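Intro to PC Hardware, Unit 6: Inside the Tower
Handout prepared by Malou Briem. Reading log due 7th September.

Welcome to my favorite unit of the whole course! Up to now we've talked about the computer as a box with plugs on it. From here on we work with the side panel off, and I promise the inside is far friendlier than it looks.

Before you touch anything: shut down, pull the power cord, hold the power button for a few seconds, then lay the tower flat with the open side up. Touch bare metal on the chassis first. Jewelry off, sleeves up, drinks on the other table please.

Start with the motherboard, because everything else hangs on it. Find the processor socket and use it as your landmark. The memory slots are its close neighbors, and the expansion slots (where a graphics card goes) are usually a little farther off. Once you can spot those three, you can find your way around almost any desktop ever sold, which I think is just wonderful.
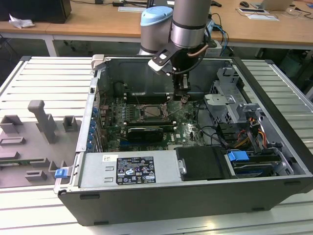

Next comes the power supply, the big metal box with the label on it. Read that label! It tells you the input voltage and how much the unit can deliver. Never open the power supply itself, even unplugged. Follow the colored wires instead: on many older units yellow is 12 volts, red is 5 and orange is 3.3.

Drives live in cages or caddies. Look for colored plastic tabs and latches before you reach for a screwdriver, as plenty of office machines come apart with no tools at all. Squeeze gently, slide, and keep an eye on the cables.

For your log
Sketch the board from memory, then check it against the real thing and fix it in another color.
Write down the wattage on your power supply label.
Note every part you could release by hand.

Jytte Frandsen has the spare screwdrivers and wrist straps. Memory upgrades are next, so bring your sketch!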